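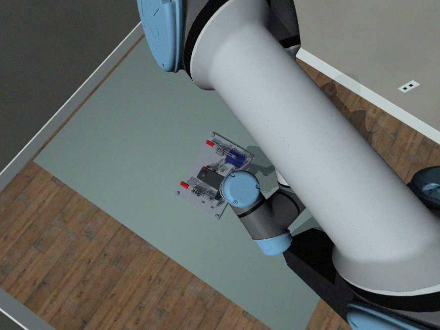 D'après Kanokwan Inthanon, je tiens la manette comme on tient un volant sur le verglas, et tant que je n'aurai pas desserré les doigts, le bras recopiera ma crispation. Elle m'a écrit ça dimanche soir, après avoir regardé mes seize premières démonstrations à la suite, et j'avoue que j'ai d'abord été un peu vexée (j'étais assez fière de ma soirée !). Ensuite je les ai regardées à mon tour, avec une tisane, et il a bien fallu lui donner raison. On me voit hésiter partout. J'approche, je recule d'un cheveu, je rapproche, et le bras fait pareil, docilement, avec ses gros capots bleu clair qui lui donnent l'air d'un appareil de cuisine.

Pour celles et ceux qui arrivent par le billet sur le potager, je reprends un peu en arrière. Depuis mars, je passe une partie de mon temps libre sur Mokemano, un petit projet monté entre anciens collègues, où l'on essaie d'apprendre à un bras robotisé à travailler autour d'une plaque de bridage. La plaque est toute simple, avec deux sauterelles à poignée rouge, de celles qu'on bascule pour serrer une pièce. Tout se passe en simulation pour l'instant, avec une manette et un écran, dans un décor au plancher de bois que je commence à connaître mieux que celui de mon salon.

Le principe, je l'ai expliqué tant de fois à ma mère que je peux le faire court : je pilote le bras à distance, l'ordinateur enregistre mes gestes, et un modèle apprend ensuite à partir de ces enregistrements. Il lui en faut beaucoup. Pour cette série nous visons soixante démonstrations, et à ce jour j'en ai gardé vingt-trois, les autres étant parties à la corbeille pour des raisons que je vais essayer de raconter sans trop m'étaler.

La première difficulté, c'est de voir ce qu'on fait. Un bras pareil, ça prend une place folle ! Selon la vue que je choisis, le grand tube gris me passe devant, le poignet vient mordre sur le coin de la plaque, et je me retrouve à deviner la position d'une bride dont je ne vois plus que la moitié. Les premiers soirs je me contorsionnais sur ma chaise, comme si pencher la tête allait changer quelque chose à l'écran. Lertchai m'a conseillé de choisir ma vue avant de commencer et de ne plus y toucher jusqu'à la fin du geste. C'est un conseil très sage, que je suis une fois sur deux.

La seconde, c'est la régularité, et là je reviens à la remarque de Kanokwan. Quand je montre un geste à quelqu'un, à mon neveu par exemple, je peux me tromper, dire « attends, non, comme ça », et il comprend très bien que le premier essai ne comptait pas. Le modèle, lui, prend tout. Mes petits reculs, mes pauses pendant que je bois une gorgée, le détour que je fais toujours par la gauche en approchant du bloc bleu, tout cela devient une leçon. J'ai donc pris l'habitude de répéter le mouvement à vide deux ou trois fois, puis de respirer, puis de lancer l'enregistrement. Les gestes sont plus lents qu'avant mais ils coulent mieux, et je m'arrête au bout de quarante minutes, parce qu'au-delà mes épaules remontent jusqu'aux oreilles et tout est à refaire.

Il nous reste un désaccord, au sujet des reprises. Teresa voudrait garder quelques démonstrations où je rate l'approche et me rattrape proprement, pour que le bras sache quoi faire quand il se présente de travers. Kanokwan préfère une première série bien nette, et les rattrapages plus tard, dans un dossier à part. J'ai changé d'avis trois fois cette semaine. Pour le moment je mets de côté les jolis rattrapages, avec une note pour chacun, et on en parlera quand la série sera complète.

Si certains d'entre vous ont une manette à recommander pour les petites mains, je suis preneuse, la mienne me fait mal au pouce droit. Et pour les courgettes, promis, la suite arrive la semaine prochaine.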